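**Nillau Ribbed Bedspread, pink**
Sold by Dawber. Page revised 19 Nov 2017.

Most bedspreads sold as "textured" go flat once they've been through the wash a few times. We were told the Nillau wouldn't. We have heard that before, so we put one on a bed in August and kept using it before agreeing to stock it.

The ribs are narrow and raised, and so far they have stayed raised. Plumico, who make it, call the finish "crease-free." We took that off the page. Sit on it, or drop a pile of laundry on it, and it wrinkles. Pull it straight by the corners and most of that goes. If you want a bed that looks ironed all day, buy something else.

Color is the other thing. Expect pink, and plenty of it. It looks deeper in shade and quite bright near a window, and the ribs exaggerate the difference. Two customers sent theirs back for being "too pink," which seems fair to us.

It does make a decent surface for folding clothes. Heavy things like fleece sweatpants sit fine on the ribs. Thin T-shirts are harder to get smooth, and we'd use a table for those.

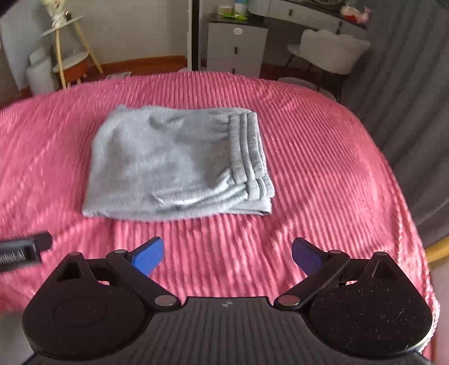 **Can I put it in the dryer?**
Low heat only, and take it out while it's still slightly damp. High heat pulled the edges in on ours.

The care label says any cycle is fine. We don't agree with the label. Wash it cold, by itself the first time, and skip the fabric softener.

**What you get**

- One bedspread, no pillow covers
- Item number 766 (full) or 745 (queen)
- Storage bag, thin, probably not worth keeping

The Skondico throw sold next to it is described by the maker as a match. Put side by side, the two pinks are close and no more than that. Order one first and look at it in your own room before you pay for the other.

Returns are accepted unwashed, in the bag it came in.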